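Do sorted toy blocks stay sorted?

By Tirta Sutanto
3/18/21
15 shares | 2 comments

I have never trusted the "one bin per color" advice. It looks great on a shelf and falls apart once anybody plays with the blocks. Two bins on a bare table is as far as I'd go: one for blocks you want out, one for everything else.

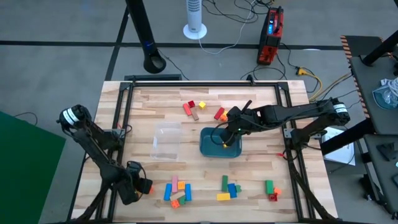 Skip the labels, too. I bought 100 stickers in November and peeled most of them off by hand. A see-through bin does the same job, and you can check it without tipping it out.

People also tell you to wash blocks in the dishwasher. I doubt it's needed. A damp cloth gets the flat sides, and a dry toothbrush will do for any holes. Wood ones shouldn't be soaked at all, whatever your aunt says.

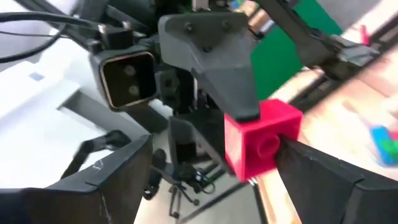
Red block with a round hole in the front face.

Lids? Still not convinced.

230 shares this week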